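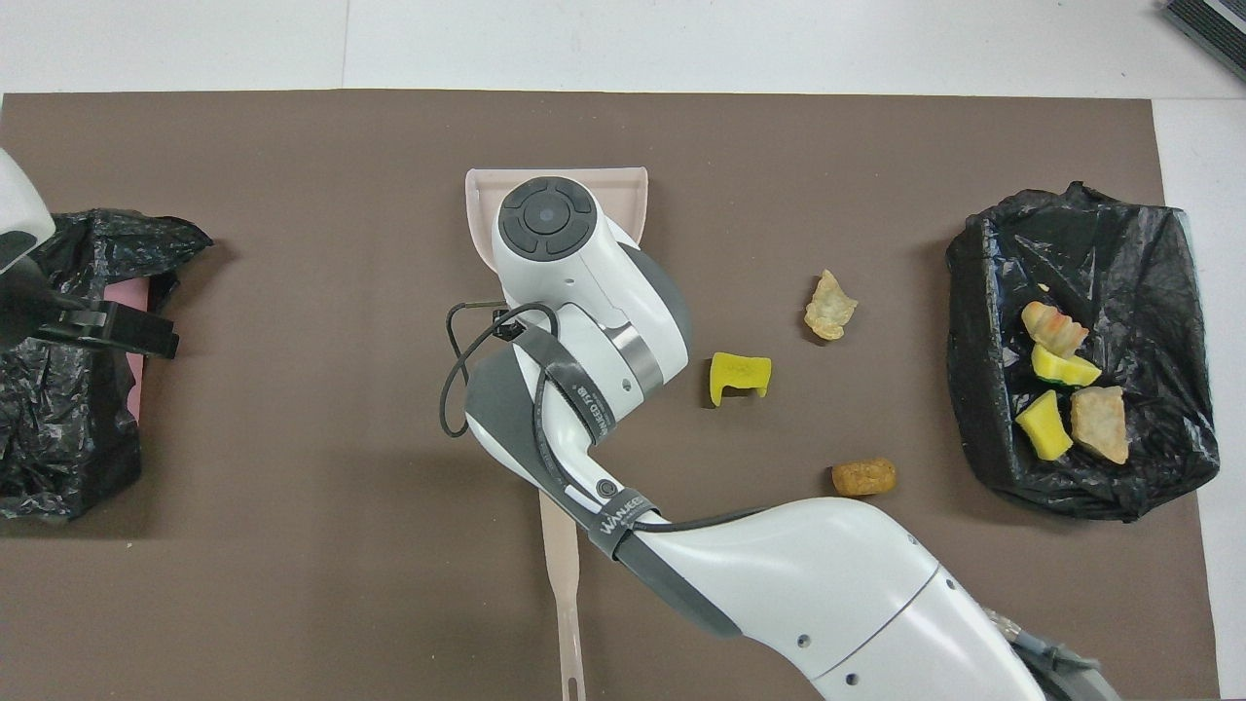 zoriana_y
Okay, crumb people, I need opinions. I do a lot of crafts and snacking at the same table (bad combo, I know) and I finally put a big brown mat down over the white top. Love how it looks, but crumbs go everywhere and I'm sick of wiping. So I'm trying a dustpan on the table, the pale pink one with the long slender handle, and a tan crusty bit like the one on the mat there is my real test. Flat wide blade, sides flared a little. Do you all sweep a mat or just shake it out?

gparsons55
Shake it out. Over the sink, two seconds, done.

zoriana_y
Mine covers most of the table, Gareth! By the time I've rolled it up, half the mess is on the floor.

Shiuli A.
Team dustpan, but keep it for the table ONLY. I had one that did floors too and my sister caught me using it near the bread – never heard the end of it.

gparsons55
Still say a damp cloth beats any dustpan.

vasanthi_p
Not on fried stuff it doesn't, you just smear grease around. Big pieces by hand, then sweep toward you with a soft brush. I do mine every Wednesday and after taco night.

zoriana_y
Soft brush, okay! Any size you like?

vasanthi_p
Small one, short bristles. Mine was 2 bucks.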